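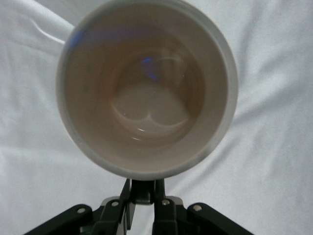 ## Second stop: the grasp planning room at Purkeo

After the coffee we were taken upstairs, where Marianna Kaczmarczyk works on the software for picking household objects. The open day programme gave her only 16 minutes, and she used 51.

Her planner is called Jalatach. It takes the view from the wrist, looks for a rim or an edge, and proposes where the two fingers should close. For a white mug on a white cloth this is hard work. The outer edge of the rim is only a thin grey line, and the handle nearly disappears in the background. I was surprised that the inside helps so much: the brown stain on the walls gives a stronger border than the glaze does. A blue reflection inside the cup, on the other hand, can be taken for an edge, and they now filter such colours before the fitting of the circle.

The mug has a moulded bottom at its bottom, if I may say it so. Several visitors asked to look twice.

Marianna showed us also the log viewer. Each attempt keeps the proposed grasps with their scores, and one can replay the choice with other settings. Their test set has 800 attempts, of which 81 are with cups and mugs.

I asked if the planner runs with other arms. She answered that the driver layer, Thevar, is separate, but the calibration must be made again. I would like to try this in April with our own arm in Flundberg.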